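I finally cleared off the aluminum frame in the garage this month, and I've been enjoying looking at it far more than a grown person should. It came out of the old Clumstead workshop sale in February and has been holding paint cans ever since.
6 comments · 2 shares

What sold me was the rails. All those long slots running along them – you can slide a nut in anywhere, tighten it down, change your mind after supper and move the whole thing over a little. I have changed my mind after supper many, many times.
2 comments

The grey plastic fixture with the pockets sits right up against the rails now, and I'm very fond of it. I do love a thing with pockets! Screws, bits, the small hex keys that wander off, they could all have a home if I would just decide who goes where.
222 likes · 6 comments
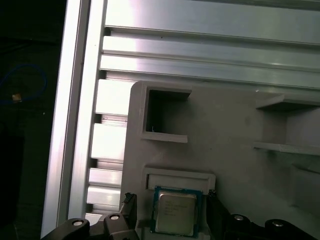
Khoo wrote back that I should wipe the slots out before I bolt on anything else, because grit gets down in there and the nuts start to drag.

Good advice, and I'm taking it. An old toothbrush and a dry rag, tomorrow morning, with coffee. After that I want to try a little shelf off the side for the tape measures – unless the Davano brackets turn out to be the wrong width again, in which case you will all be hearing from me.
6 shares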